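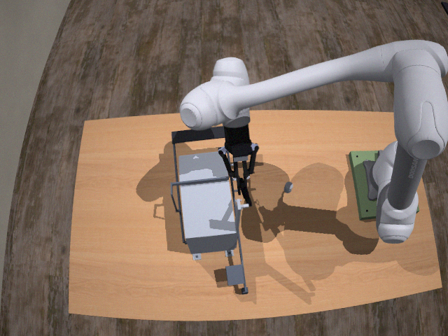

May, sim bench, gripper comparison

Switched the scene over to the two-finger gripper this morning and left everything else alone: same table, same base plate, same lens settings on the overhead view. Last week's runs were on the Brarnus parallel jaw model and I wanted a like-for-like set before anyone changes the box again.

Each gripper gets 200 approaches to the grey box from the same list of start poses. Seeds are in the Cilodier folder, file called starts_b. Don't regenerate it.

Notes so far:

The linkage fingers swing inward as they close, so the tip height shifts during the grasp. The parallel jaw doesn't do this. I put a height correction in the controller and had the sign wrong for the first batch. Threw that batch out.

Collision mesh for the fingers was far too coarse. With the original mesh the sim kept reporting contact with the rail on the right of the box well before the fingers got there. New mesh is 3,021 triangles for the whole gripper, old one was 1,913. Step time went up a little but I can live with it.

The bent bar over the top of the box is the obvious place to grab, but coming straight down on it puts the wrist in an awkward spot. Approaching from the right side is easier on the arm and leaves less room next to the rail. Running both as separate sets.

Shadows: the arm throws a big one across the middle of the table with the light where it is. The pose estimator from Flernwood does worse when a shadow falls over the top of the box. Tried a softer light for 2 short runs and the estimates settled down. Put the hard light back for the comparison so it matches the jaw data.

Still to do: finish the side approach set, rerun the first batch with the sign fixed, ask Ugwu for the real friction numbers on the finger pads. I'm using the default value and I don't trust it. Also check whether the wrist joint limit in the config is the soft one or the hard one.

Sim bench notebook | Contact the lab | Back to top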